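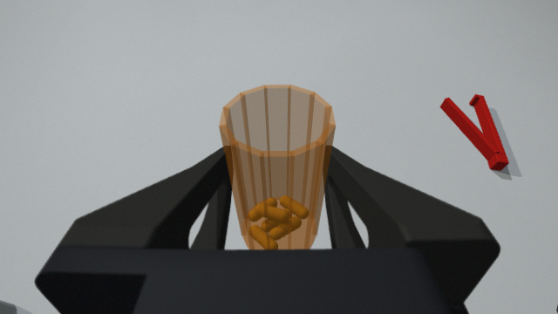
Every few months a new set of comparison numbers goes round, and every few months I get the same email from someone asking which gripper they should buy on the strength of it. My answer hasn't changed. I don't know, and neither does the person who made the table.

The one doing the rounds this November comes out of Trelgate. They ran seven grippers through a simulator, all on the same arm, and scored them on picking up a cup with small capsules in it and tipping the capsules out somewhere else. Each gripper got 400 tries. The winner, a two-finger linkage type, came in at 94 per cent. The loser was a soft-finger design I happen to like, so you can take what follows with whatever salt you keep handy.

My first complaint is about the cup. A simulated cup is as stiff as you tell it to be and as slippery as you tell it to be. Somebody typed those numbers in. I went looking for them in the Trelgate write-up and found the friction value in a footnote, the same value for every gripper, whether the fingertips were meant to be rubber or bare plastic. Fingertip material is most of what you're paying for when you choose one gripper over another. Take it away and you are comparing shapes.

Then there's the camera. A see-through cup is a miserable thing for a real depth camera. It reads the table behind, or the far wall of the cup, or it gives you a hole where the cup ought to be. In the Trelgate runs the controller was handed the cup's position straight from the simulator, correct to more decimal places than anyone could use. So whatever that 94 per cent measures, it leaves out the part of the job that takes up most of my working week.

I put this to Alper Aydoğan, who set up a similar test at Solham last year and is a good deal more patient about simulation than I am. He thinks I'm being unfair. His view is that you use the simulator to throw out the hopeless cases, and that if a gripper can't hold a cup with perfect information it won't hold one with bad information either. I'll grant him that. It saved his group from buying an arm that couldn't get its wrist low enough to reach the table. Good. That's a geometry question and the computer is good at geometry.

What he couldn't tell me was how well his ranking held up on the bench. They had bought two of the grippers by then and the money was gone, so the other five never got a real trial. I don't blame him, that's how budgets go, but it means the ranking was never checked, and it still gets quoted as though it had been.

We did a small version of this ourselves at Henwood. Two grippers, one arm, a plastic tumbler from the lunchroom and a handful of dried beans. Only 15 tries each, which proves next to nothing, and I'd be embarrassed to see it in a table. But the failures were worth watching. The stiffer gripper squeezed the tumbler out of round and the rim popped off one fingertip. The softer one held on nicely and then let the tumbler swing when the wrist turned, so the beans went over the side. Neither of those would have shown up with a rigid cup and generous friction.

The Yu controller people have started publishing their settings alongside their scores, every one of them, with short videos of the failed attempts. It makes for dull reading and I wish everybody would do it. If you can see what the cup was assumed to be, you can decide whether it's anything like your cup.

As for the emails, borrow the gripper if the seller will let you. Bring your own cups, including the awful thin ones. Run it in the afternoon with the sun coming through the window and see what the camera makes of it. If the seller would sooner send you a spreadsheet, I'd keep my money for a while.

9 comments
Shared 31 times

Recent posts
Whose payload rating is it anyway?
Cable routing, again
A month with a secondhand arm
Why I still want an emergency stop I can hit with my elbow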